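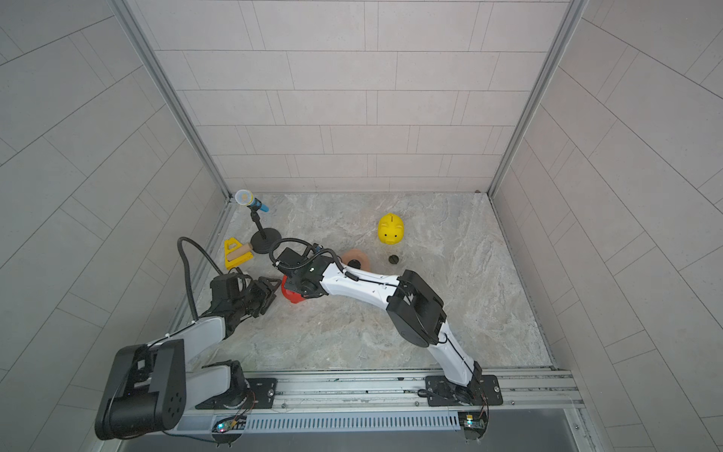 Sarnstead costume swap returns in October

A costume swap will be held at Sarnstead library again this October, with 200 outfits already handed in for children and adults.

Organiser Bohumila Lukáč said most were Halloween costumes, but there were also old bridesmaid dresses and school play outfits that could be altered.
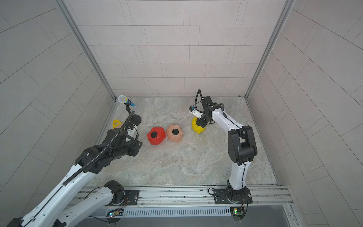 Three piggy-bank shapes on a marble-patterned floor.

Anyone bringing a clean costume gets a token for another. Those with nothing to swap can buy a token for £3. Last year 177 costumes found new homes.

Prapai Sangkhawat will run a sewing table for hems and zips from 10am, and face painting starts at noon. Wigs and masks cannot be accepted.

Costumes can be left at the front desk during opening hours until the evening before the swap.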